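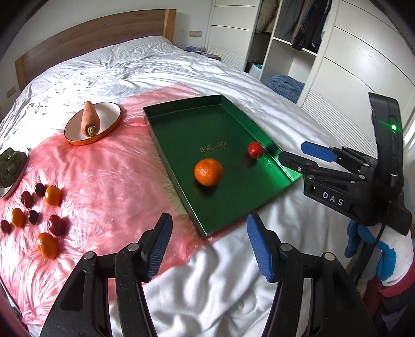 [Prarkia-stores] Re: Sorting surface where there is no worktop
2019-04-06
From: Merrick
To: Prarkia household stores list

Replying inline. I have trimmed the parts on tinned goods, which belong in the other thread.

> We have moved to the flat in Anlow and the kitchen has one short run of
> worktop, 710 mm, with the kettle on it. I used to check the fruit and veg
> on the kitchen table before putting it away. There is no table now. The
> only flat area of any size is the bed. Is anyone sorting on a bed, and
> what do you put down first?

Yes. I have done it since November. The method is a sheet of plastic over the made bed, with the produce laid out directly on it and a few dishes for anything that rolls or sheds. Mine is translucent pink film over a white duvet. The colour was what the shop had. Clear film is harder to see against white bedding and I would avoid it if there is a choice.

> Would dust sheet film do? I have a roll of the thin decorating stuff
> left over.

Too thin in my view. It clings to the hand and lifts when you pick something up. I use 50 micron from Lastton, sold by the metre off the roll. It still creases, and stays creased after folding, but a crease is of some use on a bed because it stops small round things travelling. Check that whatever you buy is sold as suitable for food contact. The decorating roll almost certainly is not.

Do not pull the sheet tight. On a soft surface a tight sheet forms a single slope towards wherever you are leaning, and everything goes to that point. Lay it slack and press it down by hand. Smooth the duvet first if you like, though I find it makes little difference.

> How do you stop things rolling? Oranges in particular.

Two ways. Anything small and round goes in a container with a raised edge. I use a rectangular metal tray, dark green, for mandarins and small apples. Cherries go in last, on top of whatever else is in there, or they end up underneath it. Larger oranges can stay on the sheet, spaced out, each in its own dip.

The second way is to rest things stalk end down. It works for apples with a deep hollow and is no help with plums.

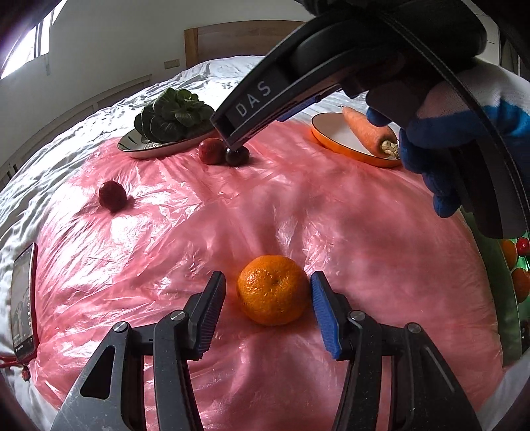

The order I work in is leaf, root, firm fruit, soft fruit. Leaf goes to the far side first and is not handled again until it is put away. Bok choy gets a plate to itself, as it drops grit from between the stalks and the grit then sticks to everything else. An oval plate suits it better than a round one. Carrots get a dish for the same reason. Put both dishes at the back, near the headboard, where you will not lean on them. A dish close to the edge of a mattress will tip as soon as you put a knee down.

Soft fruit should be out of its punnet for as short a time as possible. I lay strawberries singly on the film, turn each one once, and put them back. Cherries the same. If you find one soft strawberry, check the ones that were touching it and leave the rest alone.

> What are you checking for with apples? I have always just binned
> the brown ones.

Press lightly near the stalk and once on the opposite side. A speckled skin means nothing. A slight bruise means eat this week, and it goes to the front of the bowl. Broken skin means cook it today. I keep bruised apples apart from the sound ones, and all apples apart from the leaf, which yellows sooner when they share a drawer.

> And where does it all go afterwards, with no larder?

A 40 litre lidded crate in the hall cupboard, lid ajar, for apples and oranges. The cupboard reads 11 degrees in winter and I have not yet measured it in summer. Carrots and leaf go in the fridge drawer, carrots in a cloth bag. Plums stay out in a shallow bowl until they give slightly, then go in the fridge.

Clearing up: lift the dishes off first, then gather the film from all four corners towards the middle so the grit stays inside. Carry it to the bath, rinse, wipe both faces with a cloth and hang it over the rail. Fold only when dry. Mark one face with a strip of tape, so that the same side is always against the bedding. I left this out for the first few weeks and washed a good many duvet covers.

One limitation. This does not suit anything with loose soil on it, such as leeks or unwashed potatoes. Those I do in the sink, in batches. It also does not suit cutting. Nothing with a blade goes near the film or the duvet.

If anyone has tried a quilted cloth between the film and the bed, or on an ordinary table, I would like to know whether it holds round fruit any better. I would expect the stitching to help with plums and do very little for large oranges. 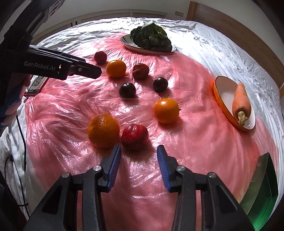
Merrick

PS. On the question of sheet size, cut it to overhang the working area by a hand's width on each side. More than that gets trodden on. Lastton will cut to length but not to width, so take scissors to it at home, on the floor.

> Thanks in advance. Replies to the list please, as there are at least
> two other households in this building with the same kitchen.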